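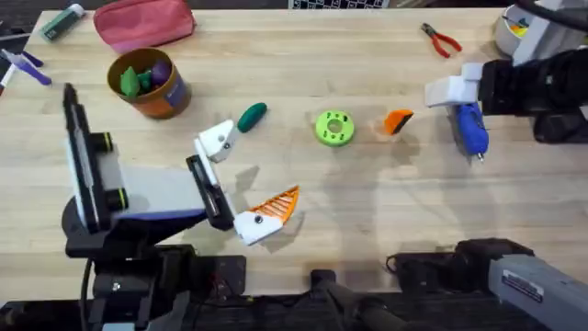

Teaching by remote control: how many demos before I train?
Posted by lidstead_bench, 22 Aug 2021
I'm recording demonstrations on a two-arm setup with the Remitz teleop software. The task is picking up a hand tool and passing it over. My table has clutter on it, much like this one with the red-handled pliers and the green ring left lying out. So far I have 22 good runs. Is that enough, or should I clear the table and start over?

Akl
Keep the clutter, but move it between runs. 22 is low. I had 2 failed trainings before I went up to 3,000 short clips, though mine were cut from longer runs.

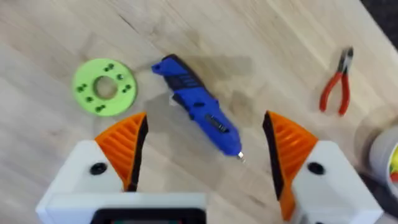

Should I delete the runs where I fumbled the grasp? Keep the ones where you recovered and finished – drop the ones you gave up on.

nokitance_user
I used 1,665 clips for something similar. Go slower near the object than you think you need to. Also check that both arms log at the same rate. Mine didn't and I had to record everything again.

lidstead_bench
Thanks, will record more.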